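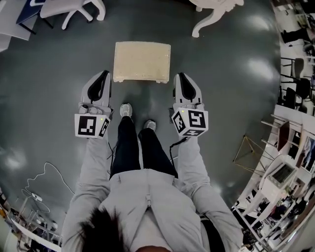
**Kundumness Teaching Workshop, Handling and Automation Group**

## Handout 3: Looking after a pair of hand-held grippers

Notes by Ladan Farahani, with corrections from Rizwan Siddiqui

Welcome back, everyone. Last time we talked about how a recorded demonstration becomes something an arm can follow, and I promised we would spend the next session on the dull but lovely business of keeping the tools themselves in good order. So put the software away for an afternoon, please, and bring a soft cloth and a notebook.

We work with the grippers as a pair, one in each hand, and you should get into the habit of checking them as a pair too. A left gripper that has been cleaned and a right one that hasn't will give you two quite different sets of recordings, and you will spend a miserable evening hunting for the fault in your code (I have done this more than once, and so has Rizwan, though he tells it differently).

### Before you pick them up

Read the last page of the logbook first. If the previous group has left a note about a sticky handle or a slow start, deal with that before anything else.

Switch both units on and wait for the green light on each marker cube. On our pair, a steady green means the unit is ready to record. If one comes up and the other doesn't, switch both off, count slowly to 20, and start again together. Don't be tempted to restart only the sulky one, as the two clocks can then drift apart and you won't notice until you try to line up the files.

Charge should read 95 or better on the Ereo status page at the start of a session. It never seems to reach 100 on the older unit, and Parisa Ranjbar has asked me to say that you needn't write to her about it.

### Markers

Wipe the printed faces with a dry cloth, going gently towards the corners, where the print lifts first. A scuffed or shiny face is much harder for the tracking to find. Once the cubes are clean, hold the gripper up and turn it slowly through the positions you expect to use, while your partner watches the tracking view and calls out any drop-outs. Do talk to each other during this bit!

Any marker that stands in the room on its own mount needs the same care. Check that it is firmly held and leave its angle alone. If you do knock it, own up, and we'll redo the room calibration together over a cup of tea.

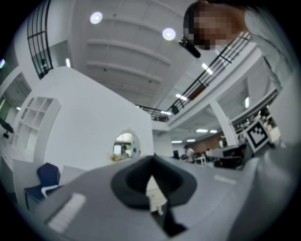 *Fig. 2. Looking out past the fingertip socket, with a marker on its stand to the right.*

### The fingertip end

Most of our repairs happen at this end. The black parts take all the wear, and grit works its way into them sooner than you would think. Brush them out with the small dry brush, never a wet one, and look for nicks along the edges. Then open and close the handle slowly and feel for any catch in the travel. You are after one smooth movement all the way through.

If a tip needs replacing, the spares are in the Grirance drawer, and the steps go like this:

1. Power the unit off.
2. Ease the old tip out evenly from both sides.
3. Clean the seat before fitting the new one.
4. Press the new tip home and give it a light tug.
5. Open and close the handle 20 times, then check the tip again.

Please do step 5 properly, all the way to the end.

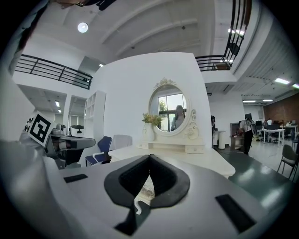

Once the tips are sound, do a short practice run of 3 grasps with each hand on something forgiving before you try a proper task, and play the recordings back straight away. You are looking for the fingers closing when you felt them close, and for both tracks beginning at the same moment. If the view looks smeary, clean the lens with the lens cloth only (the marker cloth picks up dust and will scratch).

### Putting away

Switch off, coil any cables in wide loops, and rest the grippers so that nothing presses on the cubes or the tips. Fill in the logbook even when all went well, since a run of quiet entries helps Marjan Fallahi work out how long a set of tips lasts us.

### For next time

Read the Rawashdeh notes on room calibration, at least as far as the worked example, and bring one page of your own on a fault you found, how you found it and what you did. Ladan Rahimi will be taking the first half of the session, so do send her any questions beforehand.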